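Notebook, white table by the coffee corner
October 22, 2020

Good session today! The little white cylinders with the dark caps have finally got a home of their own: a clear plastic box with a lid, and the purple mat to sort them on. I love the mat. White bits on a white table were driving me mad, and on purple they show up straight away. 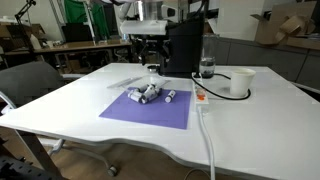 Phúc wanted a deeper box, but I think a shallow one wins – you can see what you've got without tipping everything out. Tamsin says 18 would go in if they were laid flat. I say pile them in and be happy.

Tip out in the middle of the mat, look over the caps, put the good ones back. Lovely quick job once you get going, and oddly soothing.
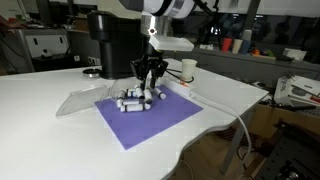 Keep the lid on the table with the box, please! Mattes spent ages in July hunting for the last one, and it was in the Brouwer drawer the whole time.

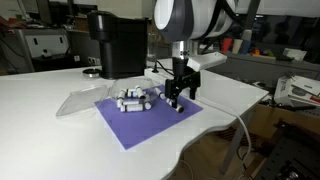 Table layout

Mat stays at a slant, it's easier on the wrist. Power strip to the right and drinks well away from the mat (Darnell, I mean you). I'd like a second mat in another colour for the rejects – will ask Bernadette when she's back from Urnbridge.
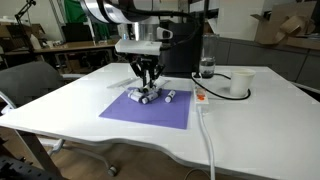
Still to do

Label the box lid. Find 2 more boxes the same size.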